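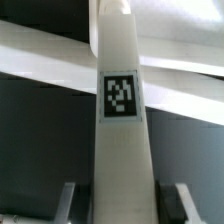
The post with its sticker, Wednesday, before the kettle.

Campbell line again today. The sticker is still on the post and the arm still needs to see it before it will do a thing, so the first job of my shift is making sure a square of black and white blocks is having a nice morning. I wiped the post in April and got told off for using the wrong cloth. There are smudges on it now and I'm leaving them alone.

Thirteen years I've packed fittings at Jastow and I never once had to be shown a sticker to know where I was standing. I said this at the toolbox talk and got a polite laugh from the Latanden bloke, who then wrote something down.

The new roster came out at smoko. We were 16 on days and we're still 16, which is what they promised, but two of us are now "cell attendants". I'm one. It means a different coloured vest and an extra 50 cents an hour, and I eat lunch at odd times because the arm doesn't break when the rest of them do. I miss the crib room arguments more than I'd have guessed. My shoulder, on the other hand, is the best it's been in ages, and I resent having to give the thing credit for that.

It stopped at 2, light flashing, waiting on me. I pressed the button. It thought it over and carried on. I've had supervisors like that.

Must ask about the Jernovness training, whether it's paid and whether there's a bus. Also need new socks for the steel caps.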